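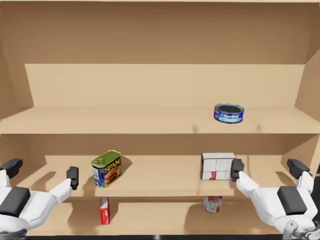
Ziltau 학생 로봇 설계 대회 서류 준비하기

Ziltau 대회 본선에 나가려면 설계 보고서와 발표 영상, 팀 확인서를 기한 안에 내야 합니다. 이 글은 처음 참가하는 학부생·대학원생 팀이 서류를 준비하는 순서를 정리한 것입니다. 로봇을 만드는 방법은 다루지 않습니다. 지난 대회에는 98개 팀이 예선 서류를 냈고 그중 51개 팀이 본선에 올랐습니다. 떨어진 팀 가운데 상당수는 설계 점수를 받기도 전에 형식 검토에서 걸렸습니다.

시작하기 전에 확인할 것

팀원 전원이 접수 기간에 재학 상태여야 합니다. 휴학생은 지도교수 확인서를 따로 붙이면 참가할 수 있습니다. 졸업 예정자는 접수일 기준으로만 봅니다. 다른 학교 학생과 한 팀을 꾸려도 되지만 대표 학교는 하나로 정해야 하고, 상장과 공문은 모두 그 학교로 나갑니다.

접수는 Clorell이라는 제출 시스템에서 합니다. 계정은 팀장만 만들면 됩니다. 팀원은 팀장이 보낸 초대 메일에서 동의 버튼을 눌러야 등록이 끝납니다. 학교 메일 서버가 초대 메일을 스팸으로 분류하는 경우가 있으니 스팸함도 확인하세요.

1단계. 팀 정보 입력

Clorell에 로그인해서 '새 팀' 메뉴로 들어갑니다. 팀 이름은 한글과 영문을 모두 적습니다. 영문 이름은 상장에 그대로 인쇄되며 접수 마감 뒤에는 바꿀 수 없습니다. 팀원 이름도 마찬가지입니다. 여권에 적힌 철자를 쓰는 편이 안전합니다. 본선이 해외에서 열리는 해에는 초청장에 같은 철자가 들어갑니다.

이름에 성조 부호나 붙임표가 들어가는 팀원은 입력 후 미리보기를 꼭 눌러 보세요. 우리 팀에서는 Tài Từ의 이름이 미리보기에서 깨져 나왔고, 브라우저를 바꿔 다시 입력하니 제대로 나왔습니다. Wai-kit Tse는 붙임표 뒤를 소문자로 쓰는데, 자동 완성 기능이 대문자로 바꾸어 놓아서 손으로 고쳤습니다.

지도교수 칸에는 한 명만 넣을 수 있습니다. 공동 지도인 경우 두 번째 교수는 보고서 감사의 글에 적습니다.

2단계. 설계 보고서 쓰기

보고서는 표지와 참고문헌을 포함해 17쪽을 넘을 수 없습니다. 부록도 쪽수에 들어갑니다. 서식 파일은 Clorell의 자료실에 있고, 여백과 글자 크기를 바꾸면 형식 검토에서 반려됩니다.

목차는 문제 정의, 관련 사례, 설계안, 제작 과정, 시험 결과, 비용, 향후 계획 순서로 고정되어 있습니다. 항목 이름을 바꾸지 마세요. 내용이 짧더라도 항목은 남겨 둡니다. 비용이 아직 확정되지 않았으면 견적 금액을 적고 견적일을 표시합니다.

문제 정의는 한 쪽 안에서 끝내는 것이 좋습니다. 누가 어떤 일을 할 때 어떤 불편을 겪는지부터 쓰고, 기술 이야기는 뒤로 미룹니다. 심사위원 절반은 교육 분야에서 오기 때문에 약어는 처음 나올 때 풀어 써야 합니다.

시험 결과에는 성공한 시험과 실패한 시험을 같이 적습니다. 표 하나에 시험 조건, 시도 횟수, 결과를 나란히 두면 읽기 쉽습니다. 실패 원인을 모르는 경우에는 모른다고 쓰고, 다음에 무엇을 확인할지 한 줄 덧붙입니다. 시험 조건을 중간에 바꾸었다면 표를 나누세요. 조건이 다른 결과를 한 표에 합쳐 놓으면 질의응답 때 거의 반드시 질문이 나옵니다.

그림에는 모두 번호와 설명을 붙입니다. 그림 설명은 본문을 읽지 않아도 무엇인지 알 수 있을 정도면 됩니다. 실물 사진과 시뮬레이션 화면은 설명에서 구분해 적어야 합니다.
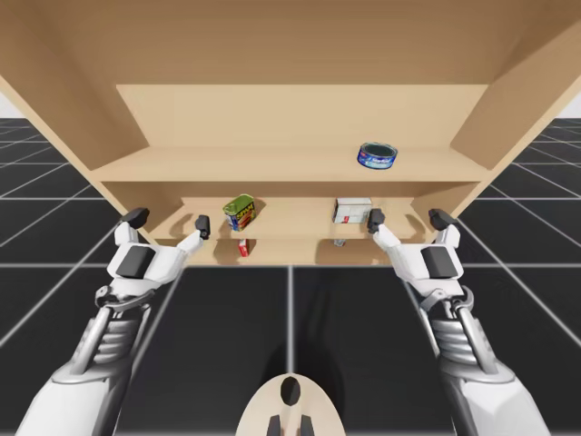

선반 윗단 오른쪽 끝 가까이에 놓인 참치캔. 시뮬레이션 화면.

그림 파일은 본문에 넣기 전에 원본을 따로 보관하세요. 본선에 오르면 도록용으로 원본을 다시 요청합니다. 문서에 붙였다가 다시 꺼낸 그림은 해상도가 떨어져 쓸 수 없는 경우가 많습니다.

3단계. 역할 기술서

역할 기술서는 팀원별로 맡은 일을 적는 한 쪽짜리 서류입니다. '전체 참여'나 '공동 작업'이라고만 쓰면 보완 요청이 옵니다. 맡은 부분과 그 결과물을 같이 적으세요. 예를 들면 이렇게 씁니다.

구동부 설계 및 도면 작성, 보고서 '제작 과정' 집필
시험 계획 수립, 시험 기록 정리, 보고서 '시험 결과' 집필
발표 영상 대본 및 편집, 영문 요약 번역

중간에 팀을 나간 사람이 있으면 참여 기간과 한 일을 적고 본인 동의를 받습니다. 동의 없이 이름을 빼면 나중에 이의 신청 대상이 될 수 있습니다. 외부 업체가 가공한 부품도 여기에 씁니다. 우리는 외장 부품을 Sydorenko에 맡겼고, 업체 이름과 의뢰한 작업 범위를 기타 칸에 적었습니다.

4단계. 발표 영상

영상은 자막이 있어야 합니다. 영어로 발표하면 한글 자막, 한국어로 발표하면 영문 자막을 넣습니다. 자막은 영상에 입혀서 내도 되고 자막 파일로 따로 내도 됩니다. 배경 음악은 넣지 않는 편이 낫습니다. 저작권 확인서를 추가로 요구하기 때문입니다.

대본은 보고서를 줄여서 만들지 말고 새로 쓰세요. 보고서 문장은 소리 내어 읽으면 길고 숨이 찹니다. 로봇이 움직이는 구간은 편집 없이 이어서 보여 주고, 재생 속도를 바꾸었다면 화면 구석에 배속을 표시합니다. 표시가 빠지면 감점입니다.

녹음은 조용한 방에서 하되 팀원 한 사람이 전부 읽는 것을 권합니다. 여러 명이 나누어 읽으면 음량을 맞추는 데 시간이 많이 듭니다.

5단계. 다른 사람에게 읽히기

제출 전에 팀 밖의 사람에게 보고서를 읽혀 보세요. 우리는 같은 건물에서 교육공학을 공부하는 Khrystyna-Mariia Stasiv에게 부탁했습니다. 문제 정의에서 사용자를 초등학생이라고 했는데 시험 결과에는 중학생이 나온다는 점을 그때 알았습니다. 팀원끼리는 여러 번 읽고도 놓친 부분이었습니다.

읽는 사람에게는 이해되지 않는 문장에 밑줄만 그어 달라고 하면 됩니다. 고치는 일은 팀이 합니다.

6단계. 제출

마감은 화요일 오후 6시입니다. 서버 시각 기준이고, 업로드를 시작한 시각이 아니라 완료된 시각으로 기록됩니다. 마감 당일 오후에는 접속이 느려지므로 전날까지 파일을 올려 두세요. 마감 전에는 파일을 몇 번이든 바꿔 올릴 수 있고, 마지막에 올린 파일만 심사합니다.

보고서는 PDF로 변환한 뒤 글꼴이 포함되었는지 확인합니다. 파일 이름은 팀 번호와 서류 종류만 씁니다. 팀 이름이나 학교 이름이 파일 이름에 들어가면 안 됩니다.

'최종 제출' 버튼을 누르면 접수증이 메일로 옵니다. 한 시간이 지나도 오지 않으면 제출 상태가 '임시 저장'으로 남아 있는지 보세요. 팀원 중 한 명이라도 초대에 동의하지 않으면 최종 제출이 되지 않습니다.

자주 묻는 사항

수업 과제로 만든 로봇도 낼 수 있습니까?
됩니다. 과목명과 학기를 보고서 표지 아래에 적습니다.

다른 대회에 냈던 작품은 어떻습니까?
입상하지 않았다면 낼 수 있습니다. 입상작은 바뀐 부분을 설명하는 글을 추가로 내야 합니다. 우리 팀은 Flemero라는 이름으로 교내 전시에 냈던 작품을 다시 썼는데, 전시는 대회로 보지 않는다는 답을 받았습니다.

상금은 누가 받습니까?
대표 학교를 통해 지급되며 팀장 개인 계좌로는 들어오지 않습니다. 학교마다 처리 기간이 다르니 산학협력단이나 학과 사무실에 미리 물어보세요.

본선 발표자를 바꿀 수 있습니까?
등록된 팀원 안에서는 바꿀 수 있습니다. 발표 순서가 정해진 뒤에는 Clorell의 문의 게시판에 글을 남겨야 합니다.

작성: Berwyn Powell
영문 서식 검토: Bohdana Palamarchuk
3월에 서식 파일이 바뀌었으므로 예전에 받아 둔 파일은 쓰지 마세요.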